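3.2 Sorting tasks and short-term recall in adult night-class learners

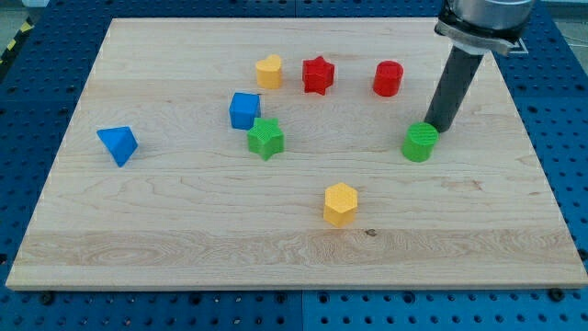 Learning and Memory Group, Birach College of Adult Education

Figure 2. Small printed blocks in red, yellow, blue and green on a maple board.

Recall was tested twice, once before class and once after. 110 learners signed up in June, most working day shifts. Word lists came first, then a short break, then the same lists in a new order. Scores fell after class, as expected from Stedano's earlier survey. Drop was larger for lists over 12 words. Color words held up better then place names, no clear reason yet.

Three lists thrown out (printing error). Learners who ate before class did slightly better, but meals were self reported, so treat with care. Sleep diaries still being coded. Full tables in the appendix.

Comments

grerkora_reader: Was the break the same length for both groups? Can't find it in 3.1.

nightshift22: Took a class like this. Place names were teh worst.

Contact: Birach College, Learning and Memory Group | © 2018 | Back to top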